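Rees college paid for 18 unused rooms 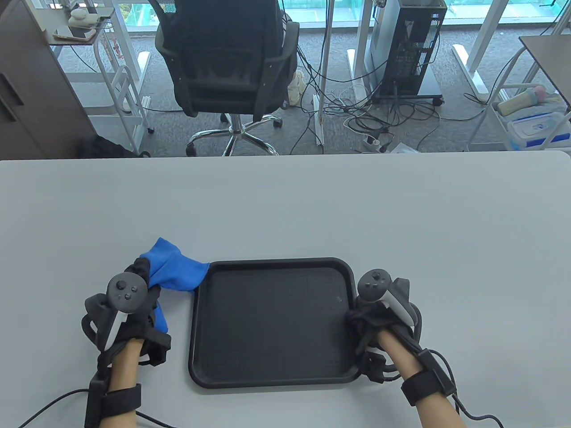
Students at Rees were told in June that there was no money to keep the library open past eight. In the same month the college renewed a lease on 18 rooms at Fellemska, a residence across town where not a single student was living.

The rooms cost the college $734 each a month. Rianne Cuypers, who edits the student paper, found the lease in a set of board minutes posted online and then taken down a few days later.

"I asked who was sleeping there," she said. "It took them five weeks to answer."

The answer was that the rooms were being held for visiting faculty. Two had been used, for a total of nine nights.

A spokesman said the lease was signed when enrollment was expected to reach 3736. It stood at 2904 this fall. The college has asked the landlord, Otalent, to end the agreement early. Otalent has not replied, and the library still closes at eight.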